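Save file checksum never matches after editing, what range am I missing? 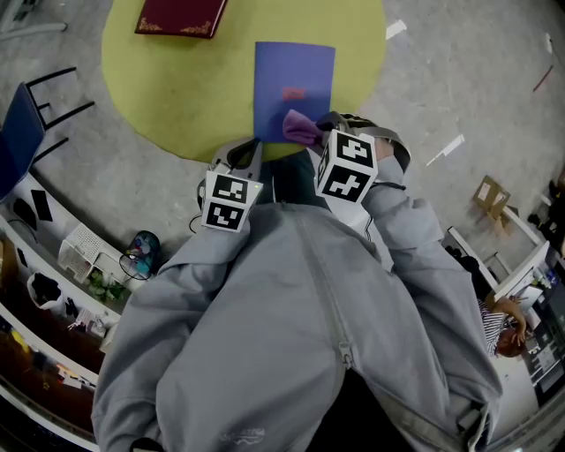

Purple cloth and blue-violet paper on the round rug.

I'm editing saves for Pullthorpe, the old handheld puzzle RPG. Changed my gold from 40 to 544, fixed the checksum, and the game greets me with "data corrupted" and a sad little jingle. I hear this jingle in my sleep now.

I'm summing every byte from the start of the slot and writing the low 16 bits to the last two bytes, little endian. Petargate's hex view says my total is right. The game disagrees. Tested in the Dallurent emulator, October build.

Reply 1
Did you try a different emulator

Reply 2 (accepted)
The header isn't part of the sum. Skip the first 234 bytes of the slot and start there, and stop before the checksum itself. You're adding the old checksum into the new one, so you'd never get it to agree with anything.

Also there are 2 copies of every slot. The game compares them at boot and throws the same error if they differ, so edit both. Back up first, the "repair" option on that screen is just delete with better manners.

Reply 3
What reply 2 said, but the Negi translation patch moves the second copy, so search for your old gold value to find it. It's stored as a 16-bit number, low byte first. 40 is 28 00 and 544 is 20 02. I typed it the other way round once and was very rich until the first shop.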